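Monday, 7.40 am

Glue trial, second round. Firkik contact adhesive on the left-hand coupons, Brekonari two-part on the right. Same offcuts of belt as last week, scuffed with 60 grit and wiped down twice. Clamped overnight between the steel plates.

Peel results are uneven. The Firkik coupons let go cleanly at the fabric side, so the scuffing is doing its job on the rubber and the weave isn't wetting out. The Brekonari held until the rubber itself tore on all but 2 coupons. Both of those came from the bottom of the tin and looked streaky going on — mix fresh next time and throw out the remainder. 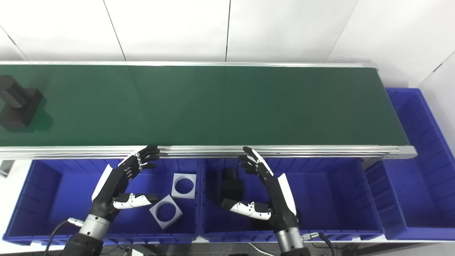 Open time is still the sticking point. The Brekonari sheet says 13 minutes at room temperature, but the shop was cold first thing and it stayed workable well past that. I'd like the coupons kept near the heater before the next batch so we're comparing like with like. Thermometer is in the grey drawer, under the Salazar catalogue.

Scarf angle: the Eton jig cuts a shade steep at the heel. Shimmed it with a strip of card for now. Proper brass shim to be cut when the guillotine is back.

To do:
Recut 7 coupons, all across the weave
Order more cleaning solvent
Label tins with the date opened
Ask Salazar whether their primer suits polyester backing

Next peel test Thursday if the primer turns up.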